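Hot towel shave

A hot towel shave (also hot shave, wet shave, in some towns just "a towel") is a shave given by a barber with a straight blade, after the beard has been softened with heat and lather. Usually sold as a separate service from the haircut. Takes longer than most first-time customers expect. Still offered in many barber shops and some salons, though the number of staff trained to do it varies a lot from place to place.

Contents
Background
Preparation
The lather
The blade
The shave
Aftercare
Regional practice
Training
Hygiene and rules
Cost
Common problems
See also

Background

Shaving by someone else was the normal thing for a long stretch of history, at least for men who could pay. A sharp blade was hard to keep sharp at home. The barber had the strop, the stone, the hot water and the practice. Safety razors changed that. Cheap replaceable blades came in, men shaved over their own sinks, and the shop shave went from weekly habit to occasional treat.

Lots of shops dropped it altogether. Haircuts were quicker and paid better per hour. By the time electric razors were common, plenty of barbers had finished training without ever shaving a paying customer. Interest came back later, along with beards oddly enough, as men who wore a beard wanted the neck and cheek lines kept clean and were already in the chair for it.

Preparation

Customer is reclined, head on the rest, neck supported. Collar open or shirt covered with a cape, then a towel tucked in round the neck. Barber looks at the skin first. Moles, spots, scars, any broken skin. Also the direction of growth, which is not the same across the face and on the neck can go nearly sideways.

Pre-shave oil or cream next, in shops that use it. Some don't bother. A thin layer worked in with the fingertips.

Then the towel. Soaked in hot water and wrung out hard, or taken from a steam cabinet, and tested on the barber's own wrist before it goes near the customer. Folded lengthwise, centre under the chin, ends brought up and crossed over the forehead so that the nose stays clear. Left on for a couple of minutes. A towel that drips hasn't been wrung enough and will run down the neck and into the collar. One that has gone lukewarm gets swapped for another.

The heat and moisture soften the hair. Coarse dry whiskers are tough to cut, and soaked ones take a good deal less force. Two towels are common for a heavy beard, three not unheard of.

The lather

Made from shaving soap or cream with a brush and warm water. Brush hair may be badger, boar, horse or synthetic. Many shops have gone to synthetic because it dries faster and stands up to disinfectant better. Some use a hot lather machine instead, which sits on the bench and dispenses warm foam.

Brush is worked in small circles against the growth to lift the hair, then finished with flat strokes to even things out. Lather should be wet and slick. Big airy bubbles mean not enough soap or too much water, and it will dry out before the barber gets to the second cheek. Relathering between passes is normal, and any patch that dries gets done again before the blade touches it.

The blade

Two main types.

Fixed blade straight razor. The traditional one. Folding, steel, sharpened on a stone now and then and stropped on leather before each shave. Holds a lovely edge in good hands. Harder to disinfect properly between customers, and in many places not allowed for shop use.

Replaceable blade razor, often called a shavette. Same shape more or less, but takes a disposable blade, new one for each customer and binned in a sharps container after. Lighter and stiffer than the fixed kind. Barbers who learned on one usually find the other awkward at first.

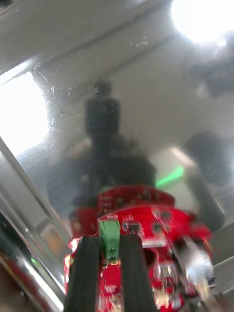 Blade width matters a bit too. Short blades are easier under the nose and round the ears, longer ones clear a cheek in fewer strokes. Shops tend to stock one size and stick with it. The tip or point may be rounded or square, square being better for sharp beard lines and also better at nicking an earlobe.

The shave

Skin is stretched with the free hand. This is most of the skill, more than the blade hand really. Slack skin bunches ahead of the edge and gets cut. The blade is laid at a low angle, usually given as 30 degrees or so in the older manuals, and drawn in short light strokes with no downward pressure to speak of.

Usual order for a right-handed barber:
Right sideburn and cheek, downwards
Right jaw
Upper lip
Left sideburn and cheek
Left jaw
Chin
Under the jaw and neck

Older manuals divide the face into numbered areas, and apprentices were made to recite them. The numbering differs from book to book. Some trainers have given up on numbers and just teach the order.

Strokes have names as well. Freehand, backhand, reverse freehand. They describe how the razor is held and wether it travels toward or away from the barber. A barber who can't do a comfortable backhand will be forever walking round the chair.

First pass goes with the grain. After a warm towel and fresh lather, a second goes across it. A third pass against the grain gives the closest result and also the most irritation, so many shops only do it if asked. Not on the neck of anyone prone to ingrown hairs.

Aftercare

Warm towel to clear leftover lather, then a cool one. Cool towel feels great, calms the redness. Alum block or styptic on any nicks, single use if styptic. Then balm, lotion or splash. Alcohol splash is the classic, stings, and dries the skin. Balm is kinder. Talc on the neck in older shops.

Customers are generally told to leave the face alone for the rest of the day. No scrubs, no swimming in a chlorinated pool, sunscreen if outdoors. A face that has just been shaved close burns quickly.

Regional practice

In Derow the shave is traditionally given before the haircut, the reverse of most places. Local barbers say the customer is more relaxed for the cut. Others say you end up with clippings stuck to the balm. Both are probably true. Derow shops also finish with a short scalp rub, included in the price.

Zulbridge is known for the dry towel finish, where a plain unheated cotton towel is pressed (not rubbed) over the face at the end. Four shops on the main street there still do it. The habit is thought to come from the old bathhouse trade, though nothing written down has been found to back that up.

Gurnik shops favour a lemon-scented soap made locally, sold by the puck. The scent has become so tied to the service that customers complain if anything else is used.

Training

Varies. In some areas shaving is a required unit of the barbering certificate, in others it is optional and offered as a short course afterwards.

The usual path starts on a balloon covered in lather. Cheap, and very clear about mistakes. Then practise on a willing colleague with no blade fitted, then with one, then supervised customers at a reduced price.

The Haque course, run out of Zulbridge each April, is among the longer ones. It runs 39 hours with no more than 8 students to an intake. Students must log 66 full shaves before sign-off, each one initialled by a supervisor. Partial shaves such as neck clean-ups don't count toward the total. A shorter refresher exists for barbers who trained years ago and stopped offering the service.

Left-handed students have historically been taught to copy the right-handed order, which works badly. Mirror-image teaching is now more usual.

Hygiene and rules

Rules are set locally and differ. Things that come up nearly everywhere:
New blade for every customer
Used blades into a sharps container, never the general rubbish
Handles and holders cleaned and disinfected between customers
Fresh laundered towels
Hands washed, gloves where required
No shaving over broken or infected skin

A barber who cuts a customer stops, deals with the bleeding, changes gloves and blade, and records it if the local rules ask for that. Brushes are a grey area. A few councils want them disinfected after each use, others prefer disposable applicators, and some shops have moved to lathering by hand to avoid the question.

Steam cabinets need emptying and drying out at the end of the day. Left damp overnight they smell, and so do the towels.

Cost

Priced higher than a basic cut in most shops, on account of the time in the chair. Often bundled with a haircut at a small discount. Wedding party bookings are a steady earner. A survey of customers by the Gurnik barbers' guild got some 800 replies, and the most common reason given for not having a shave was simply not knowing the shop did them. Second was nerves about the blade. Price came further down.

Common problems

Razor burn. Too many passes, too much pressure, or a dull blade. Goes down by itself in most cases.

Ingrown hairs. More common with curly hair and on the neck. Shaving with the grain only helps, and so does leaving the hair slightly longer.

Weepers. Tiny spots of blood where the blade has clipped the top of a follicle. Cold towel usually sorts it.

Patchy result. Missed growth direction, most often just below the jaw on one side.

Dried lather. Barber got chatting. Relather.

Long stubble is its own nuisance. Anything past a few days growth should be taken down with clippers first, otherwise the blade clogs and drags. Customers wanting a full beard removed should mention it when booking, as it adds a fair bit of time.

See also

Beard trim
Neck shave
Shaving brush
Shaving soap
Strop
Styptic pencil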